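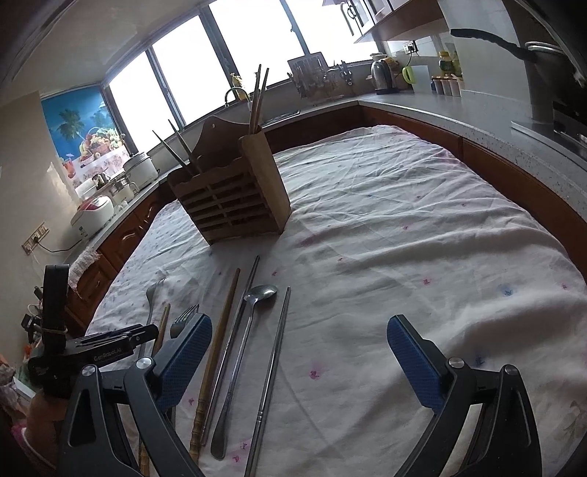
Cutlery laid out on a kitchen table, with a wooden utensil holder behind it.

Keep the home economics room

25 Jan 2025

The school board in Cleltlow will vote soon on whether to close the home economics room at the middle school and turn it into a testing center. I think this is a mistake, and the reasons given for it are weak.

The first reason is money. The district says the room costs $4,000 a year to run, counting groceries, gas and repairs to the stoves. That is a small sum in a school budget. The same district paid more than that to repaint the parking lot in September, and I don't recall a public hearing on the paint.

The second reason is time. Students here spend 60 minutes a week in the class, for one year only. The board's report says those minutes would be better spent on reading and math. I am in favor of reading and math. But a recipe is a thing you read, and doubling one is a thing you work out, and a student who gets it wrong finds out at the end of the hour.

The third reason, the one I hear most from other parents, is that children should learn this at home. Some do. Many have parents who work evenings at the Wundden plant or drive in from Clureritz and get back after eight. A family puts dinner on the table 1,095 times a year if you count breakfast and lunch as well, and plenty of those meals are eaten standing up. I don't blame anyone for that. I only say that "at home" is not a plan.

I took the class myself, in the same room, with the same brown cupboards. I learned to make a white sauce, which I have used perhaps twice. I also learned to set a table, sharpen a knife, read a price per pound and clean a drain. Those I use all the time. My own son left for college able to write a good essay on the causes of the First World War and unable to cook rice -- he had moved up from a school that dropped the class before we came here.

There are things I would change. The Jayawardena textbook is out of date, and its chapter on budgets still assumes everyone pays by check. Classes of roughly 20 are too big for four stoves. Sewing could go down to a couple of weeks, mostly buttons and hems.

Those are repairs, and they can be made over a summer. Once the stoves are pulled out and the gas line is capped, the room will not come back. The testing center can go in the old library annex, where there are already enough outlets. Board members should vote no.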